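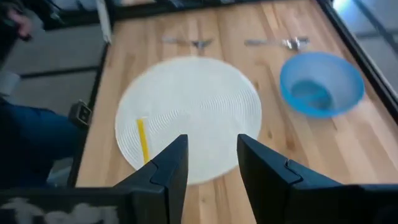

7 min read

3.2 Table settings and portion size in shared households

Households in the Stiltley sample ate their evening meal at a fixed table more often than those in Wulunbridge, where many meals were taken standing or at a kitchen counter. We recorded the place setting before food was served and weighed each portion as it left the pot. Settings were sorted into two groups: bare, with the plate directly on the table, and laid, with a mat or cloth under the plate. Figure 3 shows a round white woven placemat on a light wooden table, with silver cutlery lying near the far edge.

Figure 3. Round placemat of the type coded as "laid."

Diners at laid places served themselves smaller first portions and were more likely to take a second. Total intake over the meal did not differ between the groups. This agrees with our February pilot in Nastano, although the pilot used a single dish and did not record second helpings. The difference in first portions was largest in households of three or more adults and was absent in households where one person served everyone.

Plate size is an obvious confound. Families who lay the table may also own smaller plates, or keep larger ones for guests. We measured the plates in all households and repeated the comparison within each plate size. The difference became smaller but kept the same direction. We did not control for the depth of the plate, and two households used bowls for every meal – these were left out of the analysis.

Coding was done separately by two raters, who disagreed on 9 meals. Most of the disagreements involved tables with a full cloth but no mats, which the first version of the manual did not cover. Those meals were coded as laid after discussion. Leaving them out does not change the results.

3.3 Meal length

Meal length was taken from the first serving to the time the last diner left the table. Laid meals were longer in both towns. In Wulunbridge the difference came mainly from weekend meals, and we do not have enough of these to separate the effect of the setting from the effect of having visitors. The Issahaku meal diary, which participants filled in each night, asked about guests but not about how long they stayed.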